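Plandby Community Kitchen
Spring progress report to the Honorato Fund
14th May

Dear friends at the Fund,

It hardly seems possible that we are writing to you again already, but the spring has gone by at a gallop and there is a good deal to tell. When you agreed in November to help us fix up the kitchen at Plandby, we promised you a plain account of how the money was being used and whether the place was getting easier to cook in. We are happy to say that it is, although (as you will see) a couple of jobs have taken longer than we hoped, and one of them has turned out to be more complicated than changing a door handle has any right to be.

The cooking side first. We now run 2 supper sessions a week and have room for 30 people at each, which is as many as the tables will comfortably take. Since the winter we have served 337 meals, nearly all of them from scratch, with soups and stews doing most of the work in the cold months and salads starting to creep in now. The bread class is as popular as ever, and the Prerkcombe group has asked whether they might come over and join it once their own hall closes for painting. We would love to have them, and we are looking at the calendar to see where they would fit.

Most of your grant, as you know, was meant for the kitchen itself, and the part of the kitchen that gets the hardest use by far is the washing-up corner. In the old arrangement there was one shallow sink, and anything larger than a saucepan had to be washed in two halves, with a great deal of water going down the front of whoever was doing it. 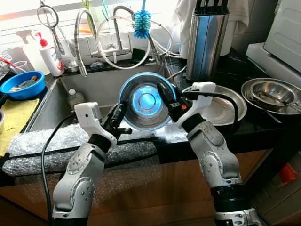 The sink was the first thing we settled on, and we are so glad we held out for a deep one. We went back and forth over the price for what felt like weeks - the shallower model would have left a little over for shelving - but the mixing bowls decided it in the end. Everybody who cooks with us has an opinion on taps, so we have ended up with a pull-down faucet as well as a flexible hose one beside it, and both have their supporters. The dark counter has been much admired too, and we think the faint white veining in it goes very nicely with the light wood of the cabinet. The bottle brush and the whisk hang up within easy reach, and it is surprising how much less time goes into rummaging through drawers.

Now for the slower news. The tall cupboard from Skornthorpe arrived with its doors hung for the other side of the room, and swapping them over means new hinges, which are on order. Until they come we are keeping the dry goods in lidded tubs on the lower shelves, and it works well enough provided people put the lids back. The second job is the ventilation. We have had 2 quotes and they are a long way apart, so we have asked both firms to come back and explain what is and isn't included before we spend anything. The money for it is still set aside exactly as it was in the budget we sent you.

On spending generally, we are close to where we said we would be. The sink and counter came in a touch higher than planned and the lighting came in lower, and the one very nearly pays for the other. The full figures are on the sheet that goes with this letter, along with copies of the receipts.

Over the summer we hope to get the cupboard doors hung, choose a ventilation firm, and start a short course for people cooking for themselves for the first time. If any of you are passing on a supper evening, please do come in and eat with us. We would only ask for a day's notice, so that we can put on enough potatoes.

With our warmest thanks,

Everyone at Plandby Community Kitchen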